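Halness: The Complete Series, Collector's Box
From Kobzar Home Video

If you spent your Monday nights with the Baltmont family, you already know why we're so happy to have this one in the shop. And if you never did, well, pour yourself something warm, because you have a lot of lovely television ahead of you.
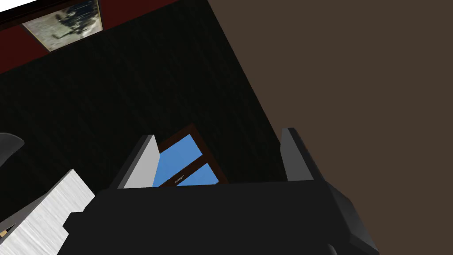
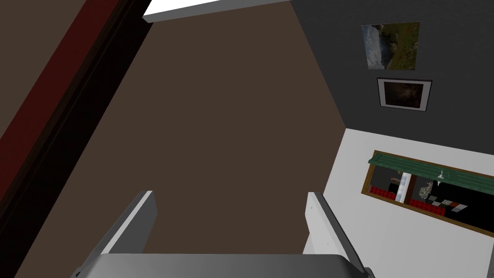

The box holds both seasons of Halness on 10 discs, with every episode in the order it first aired. The second season has been given a fresh transfer, and the harbor episodes in particular look so much better than they did on the old set (I wore mine out, so I can say that with some confidence). Subtitles are in English, Dutch and Spanish.

You also get a 100-page booklet with an essay by Bram De Graaf, who wrote most of the first season and has plenty to say about the wedding episode — including the ending they dropped a week before filming. Fans of Inspector Horker will want to start with disc 7, where his two-part farewell comes with a commentary track.

Kobzar made 783 boxes in this first run, and we don't know yet if there will be another. The discs are region free. Boxes ship in a padded carton starting in August, and preorders go out in the order they come in. If you're adding other titles to your cart, we'll hold everything and send it together unless you leave us a note at checkout.

Item: Halness box, discs and booklet
Limit 2 per customer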